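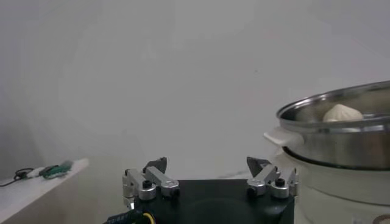 Wrist camera view, gripper open next to the steamer.

I get asked a lot what to budget for a two-arm kitchen setup like mine, so I put my Walta notes on one page. The arms eat most of the money, no surprise there! What caught me out was the small stuff: spare fingertip pads (Rebane sells them in packs of 12), longer cables, and a second table for the laptop. My table and cables came to $278. 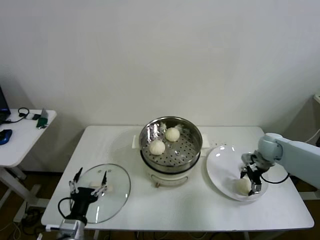
Set aside another $700 for a spare gripper if you can swing it. I skipped mine the first time and lost 2 weeks waiting on Laderus. And get a steamer with a wide pot, please, you'll want the finger room (soft buns are fussy enough already).

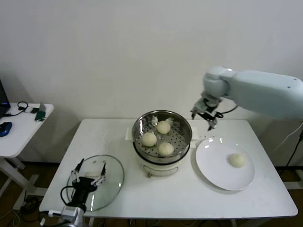 Three buns in the basket, one on the plate.

Parts list on request – Candela Barrios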